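Ramance Users' Group — Minutes of the General Meeting, 1/3/21

Held in the back room of the Jaso Street Library, with a good number joining from home.
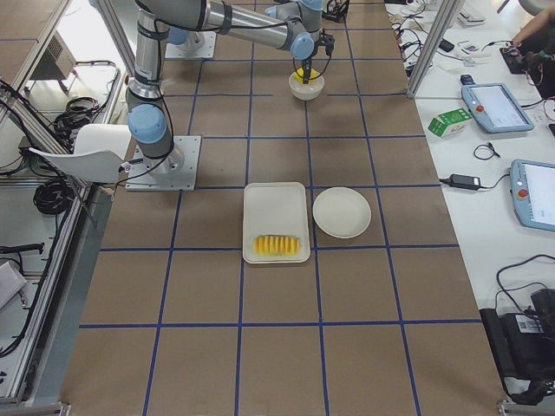 Oliwia Brzozowska took the chair and welcomed everyone, with a particularly warm hello to those who had not been to a meeting since last winter. Apologies were read and the previous minutes were accepted with one small correction — the word "desktop" had been left out of the second item, which rather changed its meaning.

1. The new desktop version of Ramance

Most of the evening went on this, and happily so. Asterura has now released version 17 of its messaging program for desktop machines, and plenty of members had already had a good play with it. The general feeling was that it is quicker to open and much kinder on older laptops, although the colour of unread messages is still very hard to make out in dark mode. Several people asked where the saved drafts had gone. They are under Settings, then Storage, and Oliwia kindly showed everyone twice.

There was a long and good-humoured chat about whether to recommend the update to members who mainly use their phones. It was agreed to wait until the syncing trouble is sorted out.

2. Help forum

The forum now has 2,082 registered members, and 227 questions were posted over the quarter. Of these, 159 have been marked as answered. The chair thanked everybody who gives up an evening to reply to strangers, and asked that old threads be closed off once the person is happy.

3. Jasińska add-on

The Jasińska calendar add-on does not yet work with the new version. Members who rely on it should stay where they are for now and keep a backup of their contacts.

4. Other business

A request for a beginners' night was warmly received and will be organised for April. It was also suggested that the tea be made before the meeting starts.

Action: Oliwia to write to Asterura about dark mode and the syncing trouble.

Meeting closed at 9.10 pm.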